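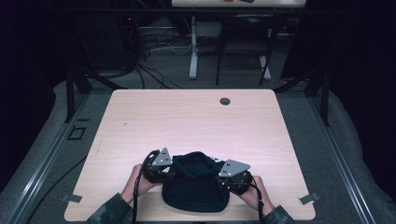

The Hat That Built Clodcombe

Every November the shop windows in Clodcombe fill up with wool. Scarves and mittens get some space, but most of it goes to hats: plain, close-fitting caps with a folded brim, in black, navy and a brown the locals call peat. People here have been making them for longer than anyone has kept good records. The oldest mention is a line in a parish account from 1404, which lists a payment for "caps of wool" and does not say who wore them.

Yesenia Zapata came to the town to learn machine repair and stayed to run Rudel, the last knitting mill on the river. The mill makes 500 hats a week in the busy season and fewer than half that in spring. Her office is above the washing room, and the floor is warm all year.

"People think the knitting is the hard part," she says. "A machine can knit a hat in five minutes. Closing the top takes practice."

The top of a knit cap has to be gathered to a point. If the stitches are pulled too tight, the crown puckers and sits up like a knot. Too loose, and a hole opens after a few washes. At Rudel the gathering is still done by hand, and new workers spend ten weeks on seconds before they touch anything that will be sold.

Wool choice matters as much. Salazar, a yarn spinner two valleys over, supplies most of the mill's merino, along with a rougher blend for fishermen and road crews. The rough hats itch for the first few days. They also last, and the mill gets them back for mending with the brims worn thin and the crowns still good.

The mending desk was Zapata's idea. It opens at 10 in the morning and charges by the hole. She expected it to lose money, and for two winters it did. Now customers from Benano, on the coast, send hats by the boxful, often with a note asking that the patch be left showing.

Her own hat is peat brown and older than her time at the mill. She found it in a drawer in the office when she moved in, washed it in cool water, dried it flat on a towel – never on a hook, she says, or the crown stretches – and has worn it to work each winter since.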